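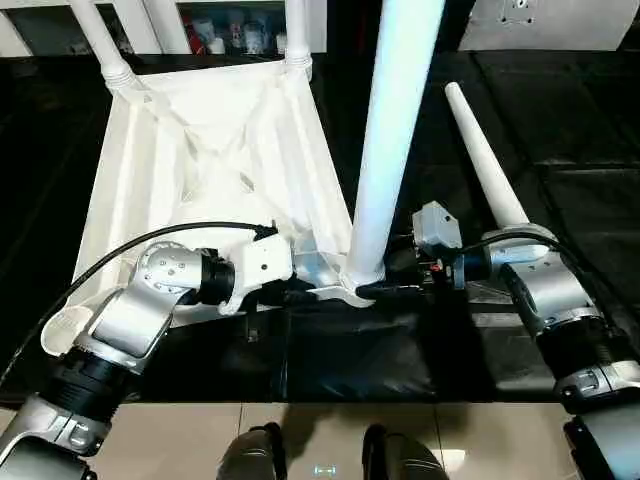 Catarina Barros
Cell set-up technician, Forneo

Section 4. Setting up the two-arm cell for leg fitting

Use this section when the Lokura two-arm cell is prepared for stool frames, after a product change, or after either gripper has been taken off. It assumes that the arms are mounted, the controller is installed, and the emergency stops were tested as described in Section 2. Parts numbers for the mat, cable clips and finger pads are in the Brerkine spares list.

CAUTION: Keep the arms in hold while anyone has a hand over the mat. A gripper that is holding a part can still close further if the part shifts.

4.1 Preparing the mat

1. Move both arms to the park position and press Hold.
2. Lay the black mat over the work surface and smooth it outward from the center. Small wrinkles are acceptable. Move any thick fold away from the place where the frame will rest.
3. Wipe the mat with a dry cloth. Do not use furniture polish or any spray that leaves a film.
4. Remove screws, clips and packaging from the mat and from the floor on the operator side.

Note: If the frame rocks when pressed by hand, lift it and check the mat again before changing any taught position.

4.2 Placing the frame and the legs

5. Set the frame on the mat with its underside facing up and the ribs exposed.
6. Turn the frame so that the first bracket to be worked is within reach of both grippers.
7. Check each collar for molding flash. Trim flash with a plastic scraper and blow out the chips.
8. Place the next leg on the right side of the mat. A leg may lean on the right wrist while the arms are in hold, but take it away before starting a cycle.

4.3 Routing the gripper cables

Each gripper has a black cable that has to follow the arm through its full travel. Most of the stops we get on this cell come from a cable that was clipped too short.

9. Push the left cable into the connector on top of the left gripper until it seats.
10. Leave enough slack for a loop above the work. The loop may pass over the frame, but it must not go under a leg or between the fingers.
11. Lead the right cable back over the wrist and off to the right side of the cell.
12. In manual mode, at the lowest speed, turn each wrist to both ends of its travel. Watch the cable the whole way. If it pulls tight, return to the middle position and let out more slack.

CAUTION: Do not unplug a gripper cable while the gripper is holding a part. Depending on the finger set, the part may drop.

4.4 Teaching the holding positions

The left gripper steadies the frame. The right gripper works at the bracket where the leg goes in.

13. Select program 137 and open the Positions page.
14. Jog the left gripper to the ribbed underside near the base of the leg. Close it on a rib. Do not close it on the outer edge of the frame, which flexes.
15. Save the position as L-HOLD.
16. Stand a leg in its collar by hand and check that it is straight.
17. Clear your hands and jog the right gripper to the bracket. Approach from the right so that the sensor housing on top of the gripper stays clear of the leg.
18. Close the fingers slowly. Stop when both touch the bracket, then save as R-WORK.
19. Set grip force to 80 on the left gripper. Leave the right gripper at the value stored with the program.
20. Open both grippers, back the arms off, and run to the two saved positions at low speed. Repeat steps 14 to 18 if the frame slides on the mat.

Note: White shells mark easily. If the fingers leave gray lines, clean the pads first. Lower the force only if the lines come back on clean pads.

4.5 First run

21. Remove all loose legs from the mat.
22. Stand clear of both arms and release Hold.
23. Run one cycle in step mode. Keep a hand on the enable switch.
24. After the cycle, press Hold and try the leg by hand. It should not turn in the collar.
25. Write the frame batch and the saved force in the cell log.

4.6 Faults during set-up

Code 1505, left gripper not responding. Check the connector on top of the gripper. Reseat it with the arm parked and the fingers empty, then clear the code.

Arms stop near the bracket with no code. Look for contact between the two grippers. Teach R-WORK again with the right wrist turned slightly outward.

Leg leans after release. Check the collar for flash and the mat for a fold under the frame. If both are good, try a leg from another batch.

Frame creeps toward the operator during the cycle. Clean the mat and the left finger pads. Replace the pads if the ribbing on them has worn flat; pads are changed in pairs.

For Correia frames, use the positions in Section 5. The bracket on those sits lower and the values saved here will not fit.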